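Soltthorpe Shared Workshop
Minutes of the users' meeting, January

Present: Olesia Yurchenko (chair), Kumudini Kumarasinghe (minutes), and 9 members.
Apologies: Begum Upholstery, Narnosden Model Club.

The meeting opened at 6.30 pm.

1. Minutes of the last meeting
Agreed, with one correction. Under item 4 the bill for the side door lock should read £167, not £176.

2. Matters arising
The side door lock has been fitted and works from both sides. Two members said the door still drops on its hinge and has to be lifted to shut. Olesia will ask the landlord to look at the frame before anyone planes the bottom.
The extractor filter has not been ordered. Carried forward.

3. Money
The balance stands at £1,076 after rent. Three members have yet to pay for the quarter and will be written to. Festness has confirmed that the charge for bench hire stays the same until the summer.

4. Keys
This took up most of the evening. Kumudini reported that the bench room key had gone home in a coat pocket twice since the last meeting, and that on the second occasion the Narnosden group stood outside for forty minutes.
It was agreed that:
The shared keys stay on the one large ring and are not to be taken off singly.
The ring lives in the black oval tray on the table. It goes back there before the user leaves the room, including for tea.
Coloured fobs stay as they are. A list saying which colour belongs to which lock will go inside the cupboard door, not on the ring itself.
Anyone who needs a key overnight asks Olesia first and signs the book.
A member asked for a hook by the door instead of the tray. Discussed at some length. The last hook came out of the plaster and the general feeling was to stay with the tray for now. To be looked at again if keys go missing.

5. Tea money
The round brown leather coin pouch will carry on as the tea kitty and is also kept in the tray. Coins only. Notes should be handed to Kumudini, who will change them. Tea stays at 50p a cup. The pouch is to be zipped up after use, as coins have been found under the benches.
There was £11 in the kitty at the last count. Kumudini will buy milk and teabags out of it and leave the receipt in the book.

6. Tables and floor
The white table top is marked and scuffed. Olesia tried washing-up liquid on one corner with little result. Kumudini will try a cream cleaner on a small patch and report back. Members are asked to put a board down before drawing or cutting.
Cables on the floor were raised again. Any cable not in use should be coiled and put away at the end of a session. Olesia will price a length of rubber cable cover.
Stools to be pushed in under the tables when people leave.

7. Any other business
A member offered a set of drawers, free to collect. Accepted with thanks if it will go through the side door. Kumudini to measure.
The heating timer is an hour out. Olesia will reset it.

The next meeting will be in March at the same time. The meeting closed at 7.50 pm.
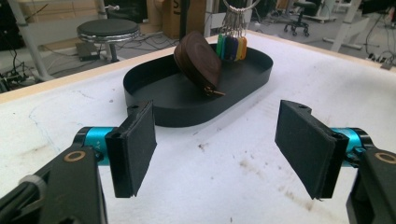
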